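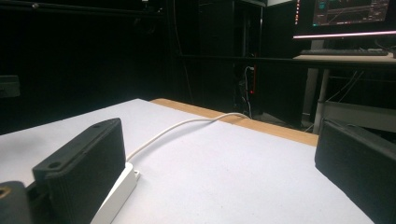 White plug, white cable, white table. Gripper open.

Spent the day on the cable set for Hornix. The goal is 700 examples of a person picking up a plug by hand with the gripper tool, so the model has something to copy. We have 100 so far.

Each example is short. Start with the fingers open, move in, close on the plug, lift, set it down somewhere else on the table. Then move the cable a little and go again.

White on white is the hard case. Ryota Ishida wanted it in the set early because the last model did fine with dark plugs and kept missing the light ones.

The fingers are printed. I'm on my third pair. The first two had smoother faces and plugs slid out too often.

We throw out any example where the cable snags on the table edge. Jade Perron thinks we should keep those and label them. She may be right. For now they go in a separate folder and we'll decide in March.

Three people are recording: me, Jade and Hiu-tung Lu. We all grab differently. Hiu-tung comes in low and slow, I come in from above. I'd like the counts to be even between us by the time we hit 700.

Next up is the same task with the overhead light turned down. After that, two plugs on the table at once.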